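Block Stacking with a Low-Cost Arm: Final Report
Jayson Fajardo
Project Humik, submitted in December

3. Method

The arm is a small desktop model with printed plastic links and hobby servos. It is controlled over a serial cable by Surnska, the motion script from last year's group, with my changes to the grip routine. The task is to set one block on top of two others of the same color so that it rests across the seam between them.

I compared two ways of placing the block. In the first, which I call fixed drop, the gripper goes to a stored height and opens. In the second, soft drop, the arm lowers in small steps and stops when the load on the lower servo rises. Pairs of blocks in three colors were set out on the table in both conditions.

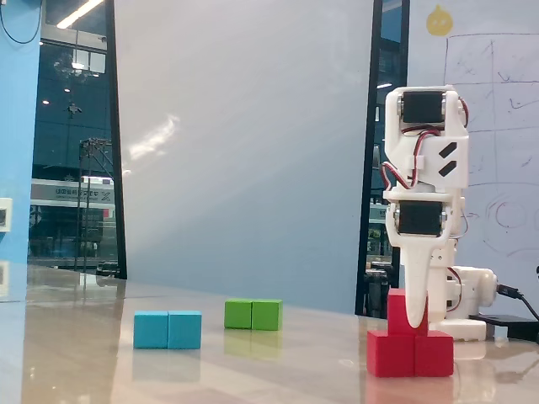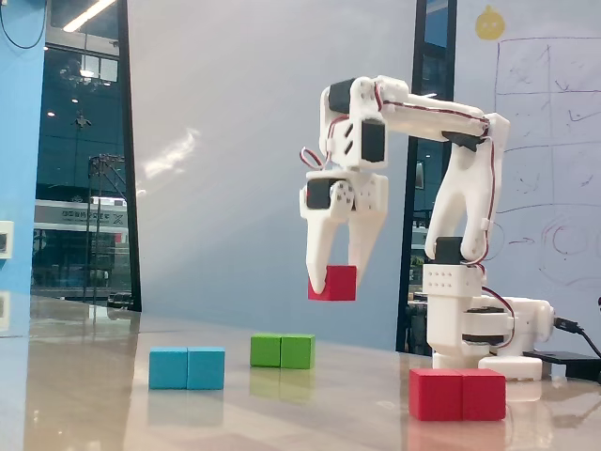
A trial counted as a success if the block stayed on both lower blocks for 7 seconds after the gripper let go. I ran 100 trials for each method, all with the red blocks. The pause between steps was set at 2000 milliseconds, because shorter pauses left the arm still shaking when the servo load was read.

4. Results

Fixed drop succeeded in 70 trials. Soft drop did better, but the gain was smaller than I expected. Most of its failures came when the gripper opened and one finger dragged the block sideways. Fixed drop had the same problem, and it also pushed the lower blocks apart when the stored height was a little too low.

Servo load was a noisy signal. I averaged several readings before each step, which made the runs slow. Opening the fingers at a lower speed would probably help more than further tuning of the stop threshold. I did not have time to test this, and the blue and green pairs still need a full set of trials.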